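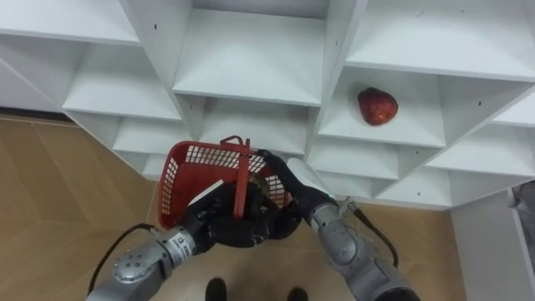

What I Was Trying to Find Out

My project is about where small town grocery stores go when they close, and what people do for food after. I picked Ondwood because my grandparents live there and I could stay with them for free (plus there's pie). In April the last full grocery in town shut its doors, and the nearest one now is over in Koster, across the river.

Ondwood had 2473 people in the older town records and 2226 in the newer ones, so it's been shrinking for a while. I figured the store closed for that reason and I'd be done in a week. Nope!

How I Did It

I went through old phone books at the library in Ritemcombe, which took forever, and marked every place that sold food. Then I made a survey and left copies at the post office and the laundromat. I got 447 back, way more than I expected — people really wanted to talk about this, and a lot of them wrote on the backs too.

What People Said

Most folks drive to Koster once a week and stock up. The thing they miss most is fresh fruit and vegetables, because the gas station only has bananas and sometimes onions. Older people mostly get rides from family or take the Pemon bus, which runs 2 times a day and leaves you standing around with melting ice cream if you miss the early one.

Several people told me the store was in trouble long before the town got smaller. The roof needed work and the highway moved.

Problems With My Project

I only left surveys in places people already go, so anybody stuck at home probably didn't get one. I also forgot to ask about gardens, and then half the town wrote about their gardens anyway — I'd put that question first next time.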